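3.2 Cutting and polishing the sections

I did all the cutting at Oltmont on the Kurnel low-speed saw, and I got quite fond of it by the end! We had 209 sandstone cores from the Sonthorpe quarry, and I went through them in batches of eight, one blade per batch. Going faster is tempting (believe me, I tried), but the quartz grains start plucking out along the cut face and then you're stuck grinding for the rest of the afternoon. 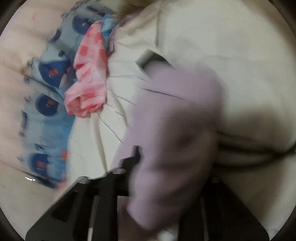
Apolline Gautier handled the resin side. She vacuum-impregnated every core before it got anywhere near the blade, and we lost 21 anyway, mostly ones with clay seams, which left 188 for polishing. I kept the blade load the same for all of them, even the crumbly ones, so the numbers in Figure 3 can be compared straight across.

Figure 3. Surface roughness against blade load, all polished sections.

For the final polish we used the Du Plessis wheel with diamond paste, and I wiped each section down with ethanol between grits. The wheel had its bearing replaced in March, and everything reported in this paper was polished after that.
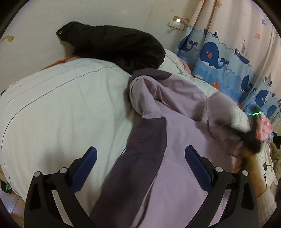

Why not cut with water as the coolant? Clay in the seams swells when it gets wet, so we stuck with light oil and cleaned it off afterward.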